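The Planner

Grethe Toft had heard the word "understands" 11 times before lunch, and she had started marking it on the back of her hand.

"Pumphrey understands containers," Rhodri Maddocks said. Pumphrey was Cemier's new planner. You gave it a sentence, it gave the arms a plan, and on Monday the people from Nedton would decide whether to pay for it.

"It has a basket pose and a grasp point," she said. "Somebody typed the grasp point."

"I typed it. The rest it worked out."

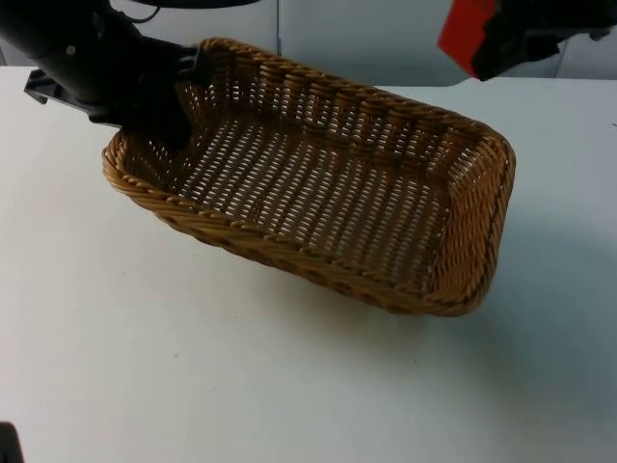 What does a planner need to know before it moves a basket? Where the rim is, where the arm can go without hitting anything, and when to stop.

Grethe had put that on the whiteboard in the spring and Rhodri had wiped it off to draw a brain. She went back to the logs. The sentence was "put the block in the basket." The plan had nine steps, and step four said reconsider. Reconsider ran for two seconds and returned the same pose it had been handed.

"What is it doing in there?" she asked.

"Reconsidering."
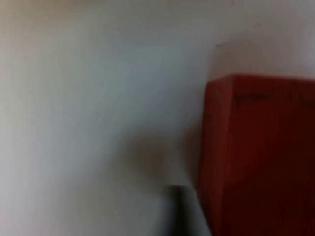 She opened the source. Reconsider called the pose estimator again, averaged the two answers, and threw the average away. There was a comment above it, dated 27 June 2026, that said do not remove, demo.

"That's today," she said. "You wrote this today. You came in on a Saturday and added a pause."

"The Fitonico people have a pause. Theirs looks thoughtful." He rubbed his eyes. "Nedton liked it."

"Does it ever fail?"

"Nearly 100 runs in the simulator, no failures."

"And what does the simulator do when the pose is wrong?"

He didn't say anything for a while. The simulator read its poses from the same file as the planner, so in there the pose was never wrong.

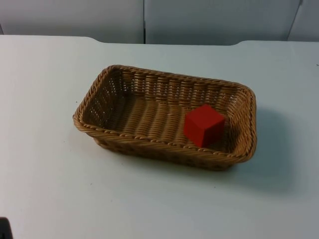

Grethe shifted the stored basket pose by 20 millimeters, in the file only, and pressed run before he could talk her out of it. The log scrolled. Step one, success. Step two, success. Step four reconsidered. Step nine, success, confidence high.

"You see?" said Rhodri.

"Read me where it thinks the basket is."

He read the number out, and then he read it again more slowly. 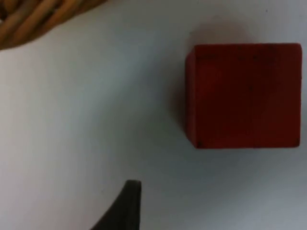 Block and basket, from the wrist camera.

"We could make the pause longer," he said.

She uncapped the pen and looked for a clean spot on her hand.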